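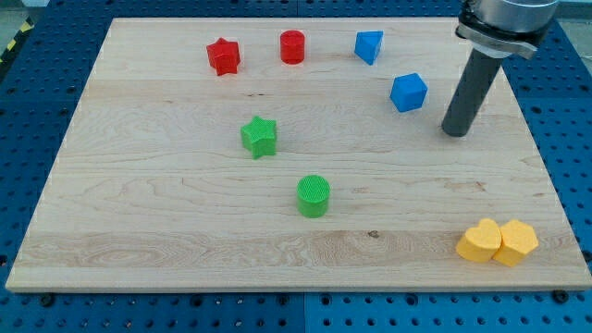 Trakitz opened its Bedbridge workshop to the public in January 2019, and most of the people who came wanted to see the robot arm. They got to see it push toy-sized blocks. The arm carries a plain gray rod with a rounded tip, and it works over a maple board laid on a blue metal table full of holes. On the board were stars, cylinders, a cube, a yellow heart and a few other shapes in red, blue, green and yellow. A visitor picks a block and a spot, a staff member types the request into a laptop, and the arm is supposed to slide the block there.

Sometimes it did. During the 39 minutes this reporter stood at the rail, the arm nudged a cylinder where it was told to, then spent a long time chasing a star that kept turning away from the rod. Staff stepped in twice to reset the blocks by hand. One of them said the points of the star make it hard to push straight, which anyone who has moved a chess piece with a pencil could have guessed.

The company says its system has practiced 3000 block moves since November and now gets 59 percent of new requests right on the first try. It would not say who picked the requests, or what counts as right. A sheet handed out at the door talked about warehouses and kitchens. There was no box, shelf or plate anywhere in the demonstration, and no date for when there might be.

Ammann, the packaging firm in Drerkbridge, has been named by Trakitz as an "early partner." Asked what that means, a company spokeswoman said the two sides have met and are still talking. No arm has been installed at the Drerkbridge plant, and no order has been placed.

The children in the crowd did seem to like it, and a few of them gave the arm advice. The parents mostly asked about jobs and were told it was too early to say.

A second open day is planned for the spring. Entry is $2, and Trakitz says the arm will be working with new shapes by then.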